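Plakdale double cup holder, dark brown
Review by Leonor Carrilho

I bought the Plakdale in April for the drinks table at Lircombe, where we had been keeping paper cups in their torn plastic sleeve. It has a dark brown base in a figure-eight shape, with thin dark wire loops coming up over each side. There was nothing to assemble.

The two sides sit close together, so the rims of the cups nearly touch. That saves space, but you need to take hold of a cup near the top to lift it out cleanly. With a full stack it is easier, and the wires keep the cups from leaning.
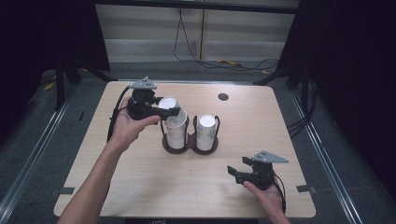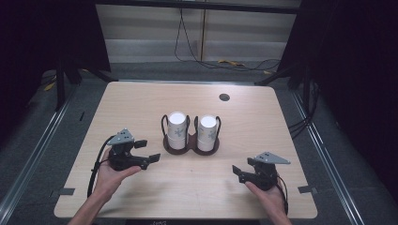
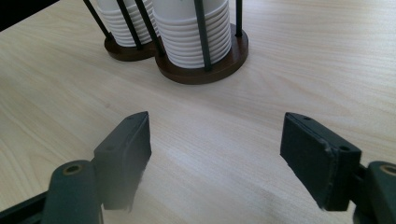
White paper cups in holders on a light wood table.

We bought a box of 1,000 cups at the same time and fill both sides every morning. Wide cups are a tight fit — I would measure yours before ordering. The base wipes down easily, although it shows dust more than I'd like.

My other complaint is the wire, which is thinner than on the Flematico we had before. One loop got bent in a cupboard and I straightened it by hand. I have since ordered a second one for upstairs.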